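Home | News | Labs | Events | Contact

Simulated practice pays off for gripper team, Wastedska says
By Haf Wogan
March

A robot policy trained on a mix of simulated and real grasping runs does better than one trained on real runs alone, researchers at Wastedska said this month. Early result — not peer reviewed yet.

The method, called Brirkix, takes 106 real demonstrations and pads them out with 3937 simulated ones. Same tasks, same gripper model, but object positions and camera angles get shuffled every run. Training took 4 days.

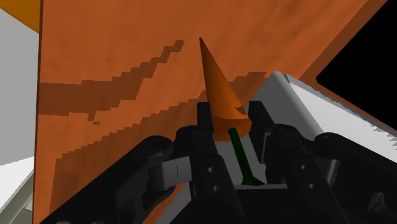 A simulated carrot between the gripper's fingertips. Render: Wastedska

Team lead Frøydis Engström said the surprise was how plain the simulated objects could be. "We spent months on nicer textures and it barely moved the numbers," she said. "Varying the viewpoint did alot more."

Kiều Khúc, who wrote most of the simulation code, said shadows are still a weak spot. Blocky ones especially. A fix is being tested.

Not everyone is sold. Berwyn Pugh, a robotics engineer at Gerberg, wants to see it on soft and slippery items first. "Rigid shapes are the easy end of this," he said. "Show me a wet sponge."

The group plans to relase code and the simulated runs after 3 more rounds of testing. No date given.

Recent items
Mathias opens second robotics lab
Gerberg hiring for warehouse arm project
Q&A: Rhea Agbayani on teaching robots to let go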